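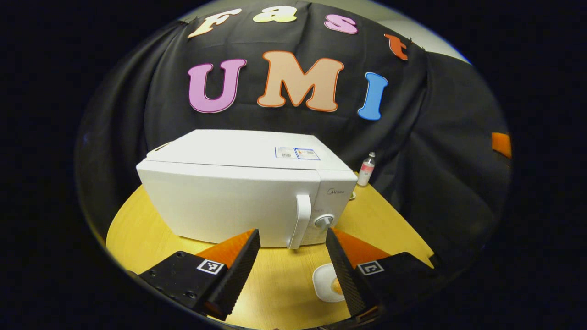
Gripper view at the microwave station, Nirnodside. Door closed, jaws open.

Zekar > Visits > Lab tours

Nirnodside's handheld gripper room was the second stop in July. Ingeborg Zaugg runs it to a written procedure, now 6 pages long, and most of our hour went on that.

Each demonstration starts with the appliance door closed and the jaws fully open. Both fiducial markers must be readable before recording - a covered marker voids the take. Operators stop after 200 takes and recheck the jaw width. The log stood at 2,143 takes, with 191 rejected and kept in a separate folder with a reason code.

The Trajkovski checklist we use at Zekar has no rule on reason codes. I have proposed adding one. Screw torque on the jaw mounts is still left to the operator, a gap in both documents.

Last updated: July

Comments

Stevach: Is the recheck done with a gauge or by eye?

Ilir Dervishi: Gauge. Section four.

Stevach: Thanks. We do ours by eye and it drifts.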